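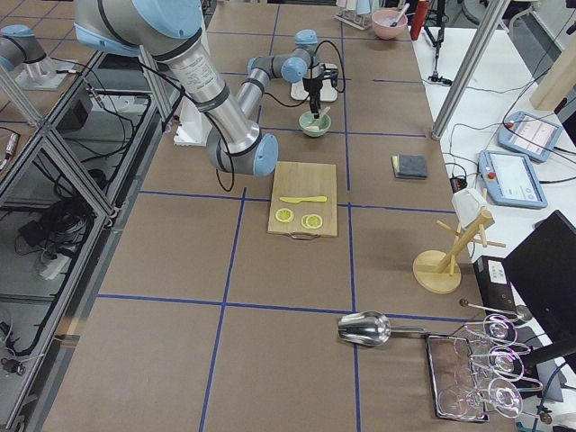 How to Make Overnight Oats You'll Want to Get Up For

I came to overnight oats after years of skipping breakfast, and now I get a little excited about opening the fridge in the morning. They cost next to nothing, they keep well, and once you have the basic mix down you can do almost anything with it!

What goes in

For one generous serving:

1/2 cup old-fashioned rolled oats
1/2 cup milk, any kind
1/4 cup plain yogurt
2 teaspoons chia seeds
1 teaspoon honey or maple syrup
A small pinch of salt

Please don't skip the salt. My neighbor Najwa Rizk talked me into it one October when I was complaining that mine tasted like wet cardboard, and I've never left it out again. Quick oats will work but go very soft. Steel-cut oats stay chewy even after a full night, so I save those for the stove.

Mixing

Put the dry things in a bowl first and stir them around so the chia doesn't clump. Add the yogurt and work it in with a spoon until there are no dry pockets, then pour in the milk a little at a time (it will look far too runny, and that's fine). Let it stand for five minutes and stir once more, right down to the bottom. That second stir makes a huge difference. Chia loves to sink and set into a rubbery layer.

Cover and refrigerate for at least six hours. I usually make mine after dinner.

In the morning

Stir, taste, and loosen with a splash of milk if it's stiff. If you'd like it warm, give it around 100 seconds in the microwave at half power, stirring halfway through. Take off any metal lid first!

Toppings I keep coming back to

Grated apple with cinnamon and toasted walnuts. Squeeze a little lemon over the apple if you're packing it to go.

Frozen cherries, added the night before so the juice runs into everything.

Tahini and chopped dates. This one is so good, and very filling.

Peanut butter with sliced banana. Slice the banana in the morning or it turns brown.

Making several at once

Multiply everything by four and mix it in your biggest bowl, then divide it into jars with tight lids. They're best within three days. By day four the oats are pretty mushy, though I've been known to eat them anyway with extra nuts on top. Leave crunchy toppings off until you're ready to eat, and write the date on the lid with a bit of masking tape.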